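I've been buying the Selteo refill pouches since June, and I'm on my second one now, so I feel ready to say a few words! The spout is the best part – a short, ribbed white one, wide enough that I hardly spill a drop at the sink. The pouch itself gets floppy as it empties, and I do wish it stood up better on the shelf, but it takes up so little room that I keep coming back.

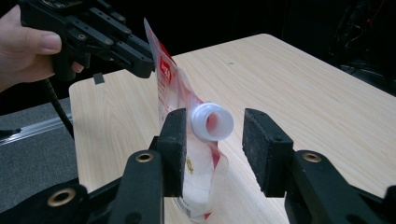
Can the last bit be squeezed out?

Roll it up from the bottom and most of it comes out.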